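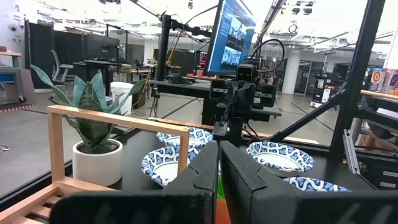
Paper bowls and a potted snake plant on a black tabletop.

Town of Daden Opens Contest for Its First Official Flag

DADEN, December 18, 2025 – Daden is getting a flag! After 80 years as a town and plenty of borrowed banners, Daden is asking the people who live, work and go to school here to draw one of their own. The contest is open now, it costs nothing to enter, and you don't need any art training at all.

The Daden Flag Project grew out of a question from a fourth grader at Stiltent Elementary, who wanted to know what to color in for a homework sheet on local symbols. The honest reply was the town seal, a very detailed drawing of the old Pan River mill with 19 tiny windows and a motto in Latin. It looks lovely on a letter. On a pole it turns into a gray smudge.

"I have loved flags since I was a kid, and I've wanted this for Daden for years," said Angeliki Deligiannis, who leads the project. "We have the river, the orchards, the red bridge, that big ridge behind everything – there is so much to work with. I can't wait to open the envelopes."

Designs should use no more than four colors and no lettering. Each one must fit inside a rectangle three inches tall and five inches wide, drawn by hand or on a computer. Entrants may send in up to three designs, each with a short note on what the shapes and colors mean. Entry forms are at the Daden Public Library front desk and at Town Hall.

Hongjun Guo, a sign painter who has worked on Gunow Street for most of his life, will help the judges pick five finalists. His shop will sew a full-size sample of each so that people can see them moving in the wind before they choose.

"A flag on paper is flat, and a flag outside almost never is," Guo said. "It folds, it droops, it flips around. I want everybody to come stand under these things and look up."

The five samples will fly outside Town Hall in April, and residents will vote by paper ballot at the library. The winning designer will receive $400 and the first finished flag. A copy will also go to every classroom at Stiltent Elementary, including the one where all this started.

Questions about the contest can be left for the Daden Flag Project at the library front desk.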